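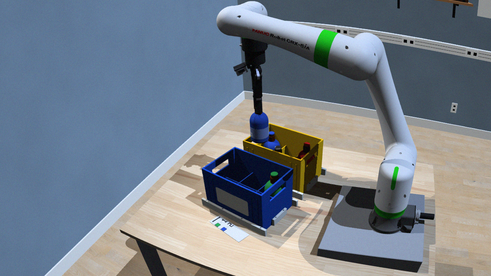 Frequently asked questions about recording bottle examples

These questions came from the people who record examples for the Skilance set. Please read the page before your first session. If your question is missing, write it in the project log and I will add it.

Do I need to know robot programming?

No. You move the arm with the hand controller, and the software saves the joint positions and the camera views. Everything is done in simulation, so you can work from your own computer.

What is one example?

One example is one bottle taken from one crate and put into the other. It starts when you press Record and ends when the gripper is open and clear of the crate. If you move two bottles, please save two examples.

How many examples do we have?

At the end of June we had 1,197 accepted examples. Each person is asked for 20 in one session. You can stop earlier if you are tired - tired hands make bad data.

Does the bottle color matter?

Yes, for the instruction text. We use blue, red and green bottles, and the yellow crate and the blue crate are named by color too. Write "put the blue bottle in the blue crate", not "move it over".

How do I hold the bottle?

Take it near the top and lift it straight up. Keep it upright until it is above the compartment you want. Do not drag it over the rim or over a divider.

I dropped the bottle. Must I delete the example?

Please do not delete it. Mark it as Failed and write one short sentence. In the spring 123 failed examples were deleted by mistake, and the Espinoza team needed them for the test of recovery.

Can I pause in the middle?

A short pause is fine. If the arm stands still for more than 14 seconds, the checker will reject the file and you must record again.

May I move the crates or the arm base?

No. The layout is changed only by the Pitivham scene file, which loads new positions before each session.

What is Ira?

Ira is our name for the model which learns from your examples. It does not learn while you record. Training begins at night, after the checker has finished.

Where do I find my rejected files?

Open your session folder and look under Returned. The reason is written next to each file name.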